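Ticket 2166: Site search returns nothing for two-word queries
Product: Cludari catalog plugin
Opened: 11/02/2023
Status: Resolved

First, I love this plugin! We moved the whole Rarnen veneer and flooring catalog onto it and single-word search is so fast now. But anything with two words comes back empty. "Walnut" gives 197 results, "dark walnut" gives zero, and I know we have dark walnut.

Tried so far:
Cleared the cache, no change.
Rebuilt the index. It finished at 1514 items, which matches our catalog.
Switched to the default theme, same thing.
Server log shows status 200 for every search, so no errors to go on.

Update: Found something! If I type dark+walnut in the address bar it works. So the search box must be sending the space in some odd way.

Update 2: Got it!! Our old Bruvero form script was still loading in the footer and was encoding the space twice. Took that one line out and two-word searches work everywhere, phone included. So happy with this.

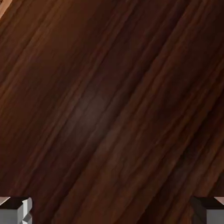

Dark brown wood, diagonal grain, close-up render

Leaving the ticket up in case anyone else is coming over from Bruvero. Check your footer before you rebuild anything! Still to do on my end: hyphenated names, which I haven't tested yet.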